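Equipment Review: Nanix Two-Finger Gripper Set for Kitchen and Table Tasks

The Household Automation Program assesses equipment for its likely usefulness in domestic and light commercial settings. The present review concerns the Nanix gripper set, supplied by Drultden and evaluated over 55 sessions. Reviewers were asked to judge whether it could support the clearing of a table and the return of items to a shelf, a chore most households perform daily and few machines perform well.

Drinking glasses were handled competently. With the fingers opened on either side of an upright tumbler, alignment was straightforward and the grip was even. Small capped bottles were also lifted without difficulty, provided that adequate clearance was left between neighbours.
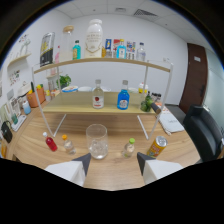

Yaryna Levchenko
Senior Reviewer, Household Automation Program

Crowded surfaces remain the principal weakness. A clear glass set between small bottles, with a beverage can lying over on one side, is an ordinary sight on any kitchen table, yet it demands judgement at each reach. Cans on their sides tended to roll on first contact. Our colleague Deepak Sisodia recorded the same behaviour on the shop floor at Merkovow, where the set was tried on a packing bench.

Shelving presented a further difficulty. Placing a bottle on a lower tier requires the wrist to travel beneath the shelf above, and the housing is bulkier than we would favour. Soft fruit should be left to human hands for the time being.

The set is well made and the finger tips may be replaced in 2 minutes. At $400, it represents fair value for laboratories and training centres. The Program does not recommend it to householders at this stage. Rating: 3 out of 5.

A supplementary assessment of the narrower wrist housing is scheduled for May.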